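Airing Out the Cotton: Notes on Humidity and Bedding

By Kausar Mengal
September

We use cookies to remember your reading preferences. Accept | Manage

The back bedroom has smelled faintly of basement for two summers. I replaced the mattress pad first, which did nothing, and then started logging the humidity, which I should have done before spending money.

The logger is a cheap one with a probe on a short lead. It takes a reading every 11 minutes and stores 4000 of them before it starts overwriting, so a full file covers just over 30 days. I put the probe on the wall behind the headboard for the first file, then under the mattress for the second. The wall position turned out to be misleading. It is an outside wall, so it runs cooler than the room, and the same amount of moisture reads as a higher relative humidity there. Anyone comparing two positions should convert to dew point before drawing conclusions. I spent an evening being wrong before Iqra Lashari pointed this out to me.

Once converted, the two files agreed closely. The room air sits at a dew point of 61 F for most of July and August. With the thermostat at 74, that works out to 64 percent relative humidity, and cotton holds a noticeable amount of water at that level. Down at the baseboard, where the surface is colder, it is worse.

What I changed

1. The AC fan setting went from On to Auto. With the fan running constantly, water left on the coil after a cooling cycle blows back into the house. The overnight readings dropped within the first week.

2. The bed moved four inches off the wall. This is enough for air to get behind it and not enough to bother anyone walking past the closet.

3. The dehumidifier drains through a hose into the floor drain in the hall bath. It had been running on its bucket, which meant it shut off around the time it was most needed. Set point is 50 percent.

4. Laundry stays out until it is at room temperature. Things folded straight from the dryer go into the drawer warm, and any moisture left in the seams stays there. Thick parts such as waistbands and gathers dry last, so those are the parts to check by hand. I lay dark clothes out on the quilt for an hour before putting them away.
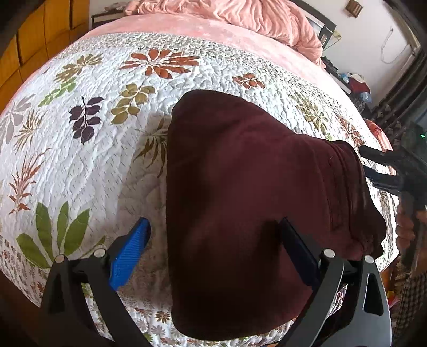

5. The quilted bedspread gets washed by itself. Batting holds water long after the face fabric feels dry. Two medium heat cycles with a shake in between work better than one long one on high, and the stitching puckers less.

Results so far

The under-mattress readings are now between 48 and 53 percent. The smell is mostly gone, apart from the closet, which has no supply vent and a solid door. Sobia Ansari had the same trouble in her house and fitted a louvered door. I would like to try undercutting the existing one first, as it costs nothing but a saw blade. The logger is in there now, on the upper shelf, and I will post that file when it fills.

113 shares | 11 comments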